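Offline delivery for field training courses: speaker notes
Rillton learning systems track, 25-minute slot

Slide 1. Title
Leave up while people sit down. State scope: delivery of course material to sites with poor connections. Authoring tools are out of scope and are covered in the afternoon.

Slide 2. Starting point
The Flavdale course library was built for a browser with a constant connection. Each module made a call to the server on every page turn. On a slow line the page turn stalled, and the learner's place was lost if the session timed out. Most support tickets from remote sites came from that one fault.

Slide 3. What we changed
Modules are now packaged as a single download. The package holds text, media, quiz logic and a small local store for results. The cloud copy remains the master. The tablet holds a working copy and a queue of unsent records.
Package limit is 500 MB. Above that, downloads failed often enough that we split the module.
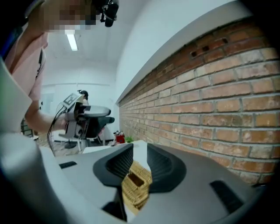 Small woven basket between the open fingers of a hand-held gripper.

Slide 4. Sync rules
Go slowly on this one. Every record carries a local sequence number. On reconnect the tablet sends its queue oldest first, in batches of 200 records. The server acknowledges each batch before the next one goes out. If the link drops mid-batch, the whole batch is sent again and duplicates are discarded by sequence number.
We do not use the tablet clock to settle conflicts. Clocks at the sites drifted too far.

Slide 5. Conflicts
Two cases matter. First case: same learner, two devices. Keep both attempts and report the higher score. Second case: module revised while the learner was offline. Score against the version taken and flag the record for review. Expect a question about compliance courses; the answer is that the flag blocks the certificate until someone clears it.

Slide 6. Pilot
Four sites, 6 weeks, starting in February. Cadwaladr had the weakest link and synced mostly overnight. Clanen had a good link and served as the comparison. Completion at the two was close by the end. Do not claim more than that, as the groups were small.

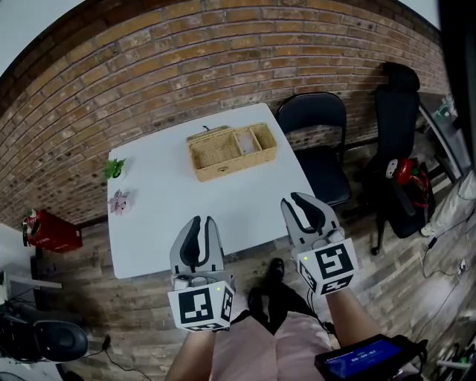

Time on task is the measure people will ask about. The local store records active seconds per page and stops counting when the screen sleeps. Displays are a separate matter: a readout such as the 00:00:02 on the strapped device in the picture looks like a time, but the stored value is what gets reported, and the two should be labeled differently in any interface. We got this wrong in the first build and showed elapsed time under the heading "study time."

Slide 7. Open problems
Storage on shared tablets. Old packages are removed only when an admin signs in.
Video captions double the number of files per package and slow the integrity check.
No clean way yet to recall a module that is already on a device.

Slide 8. Questions
Return to slide 4 if the discussion goes to sync. Batch size settings are in the handout.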